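# Where does the time go? Checkout lines at the Nutholm food pantry

Omprakash Dixit, Piroska Fekete, Rawan Nseir
Draft 2, for Ms. Tanoli

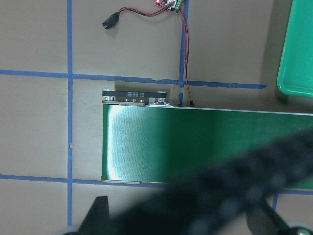 *Fig. 1. Blue masking tape marking out areas on a tabletop.*

## What we wanted to know

The Nutholm pantry is open Saturday mornings and the line gets long. Really long by 10:30. People told us they wait more than they shop. We wanted to find out which part of the visit is the slow part – sign-in, picking, or bagging – and if the layout has anything to do with it.

## Background

Read two papers on queues plus the chapter from class. Short version: a line grows when people arrive faster than the slowest step can handle them. Fixing any other step does almost nothing. So first you find the slow step.

Kamonchanok Panyasiri runs the sign-in desk and gave us the February visit log. 1,304 visits, with arrival times but no leaving times. Useful for when people come, useless for how long they stay. That's why we had to time it ourselves.

## Method

- Timed 100 visits, start to finish. Stopwatch on phone.
- Three times per visit: end of sign-in, end of picking, end of bagging.
- Rawan at the door, Piroska by the shelves, Omprakash at the exit.
- Paper slips handed from person to person so the times stayed with the right visit. No names on the slips.

We lost 21 slips. Some went home in grocery bags, some we just couldn't read (Omprakash's sevens). So the results are from 79 visits.

## Results

Sign-in was the slow step by a lot. Median 6 minutes. Picking was 4, bagging 2. We all guessed bagging before we started, so we were wrong.

Why sign-in is slow, from watching:

- everyone fills in the full form again, even regulars
- one pen on a string
- address questions get asked out loud and people dont like that, so they lean in and whisper and it has to be repeated

Picking only got slow at the canned goods shelf. Two carts can't pass each other there.

## Suggestions

1. Short card for regulars. Name and household size only.
2. More pens. Cheap.
3. Move the canned goods shelf to the long wall.
4. Second sign-in table from 10 to 11, if there are enough people to run it.

Number 1 probably helps the most but we didnt get to test it.

## Problems with our data

All one morning. It rained, which might of kept people away. Also we were standing there with clipboards and some people clearly hurried up when they saw us. Timing from further back would be better.

## Still to do

- redo the bar chart, the colors print the same gray
- ask Kamonchanok about the March log
- Piroska to fix citations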